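Lorkiner Sim Kit – Support
Ticket 549
Status: Waiting on customer
Opened: Thu 16 March
Product: Wilel tabletop arm, simulated room pack

Customer reports that the arm halts above the rug and declines to go for the small boxes. No error is shown, which we agree is unhelpful. Restarted twice, same pose both times, gripper in the air. 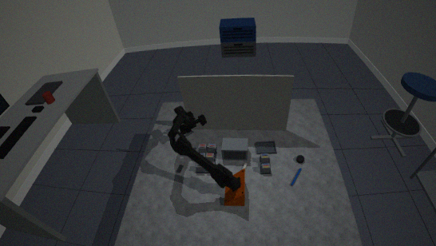
Render: Saliba viewer, Lorkiner Sim Kit

Support: Thanks. The boxes are on both sides of the gray bin, and your task file just says "box". The planner finds more than one match and waits for guidance – forever, by default. Please give each stack its own name and set the timeout to 128.

Customer: Renamed. It now goes straight for the marker.

Support: Progress, of a kind. Please send the log, last 3,000 lines.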